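Kurkberg Service Laboratory
Procedure for recovery from a failed processor placement
Issued 27 November 2023. Prepared by Edith Mamani; reviewed by Lộc Từ.

This procedure applies when the robot cell stops during the transfer of a processor between the parts panel and a desktop computer. It was revised after the August stoppage, in which an operator restarted the Lalia controller before confirming where the processor was. The arm resumed its stored path and pressed a processor against the edge of a closed socket bracket. The processor and the board were both scrapped.

Only operators who have completed cell safety training may carry out the steps below.

## 1. Make the cell safe

1. Press the emergency stop. Do not rely on the pause command.
2. Confirm on the controller that drive power is off.
3. Disconnect the computer from AC power and wait 3 minutes.
4. Attach a grounded wrist strap before reaching into the case.

A gripper that has stopped may still be holding a part. Keep hands away from the fingers until drive power is confirmed off, and do not pull on a processor to test the grip.

## 2. Record the stop position

Save the wrist camera view and the last 600 lines of the controller log before anything is moved. Both are overwritten at the next start.

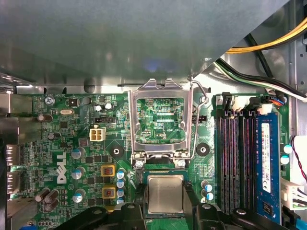
Socket condition decides which recovery path is permitted. The operator should establish whether the bracket is open, whether the retention lever is raised, and whether a processor is already in place. With the bracket flipped open, the socket empty, and the processor still between the fingers, the stop is classed as Type A and the part may be withdrawn under manual control. Any other combination is Type B and must be referred to the shift lead.

Enter the type in the log together with the step number shown on the controller. If the view is unclear, use a flashlight from outside the case. Do not jog the arm to obtain a better view.

## 3. Withdraw the gripper

Reset the emergency stop and select manual mode at the lowest speed. Retract along the tool axis only. Sideways motion inside the case can catch a memory latch or a cable — either will turn a minor stop into a repair.
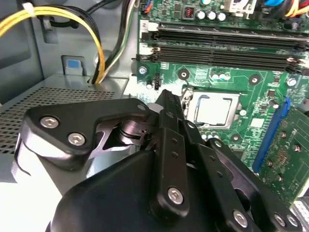

A second operator must watch the clearance throughout the retraction and keep one hand on the stop button. If contact is seen or heard, stop at once and call Ffion Hopkin, who holds release authority for the cell.

Once the fingers are clear of the case, check them for loose screws and chipped tips. A damaged fingertip must be replaced before the next cycle, even if the grip still seems firm.

## 4. Return the processor to the panel

For a Type A stop, run the return routine from the Skjelbred menu. The routine approaches the holder slowly and halts if the measured force exceeds the set limit. 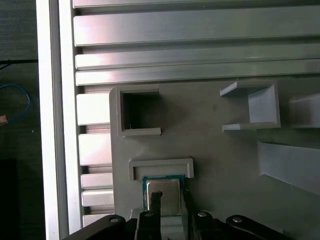
Do not override a force halt. In the August event the limit had been raised to 500 to clear a nuisance alarm and was never set back. The limit is now locked at 4, in the controller's own units, and can be changed only with written approval from Adanech Worku.

After release, inspect the processor contacts under magnification. Tag any part with scratches or residue and place it in quarantine.

## 5. Inspect the socket

Move the arm to its home position and remove drive power again. Examine the pin field from two directions under a strong light. Bent pins usually show as a break in the pattern of reflections. Do not attempt to straighten them in the cell. Close the empty socket only after the inspection has been entered in the log.
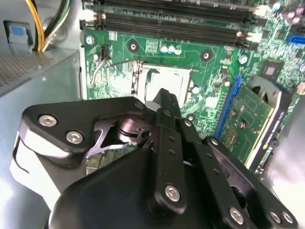 ## 6. Restart

1. Clear the stored path. The controller must not resume from the stopped step.
2. Run the Gremon calibration check with no processor in the gripper.
3. Run one full cycle at reduced speed using a scrap processor.
4. Obtain a signature from the shift lead and return the cell to automatic mode.

If the calibration check fails, leave the cell locked out and report the result to Ronja Blomqvist. A second attempt without her approval is not permitted.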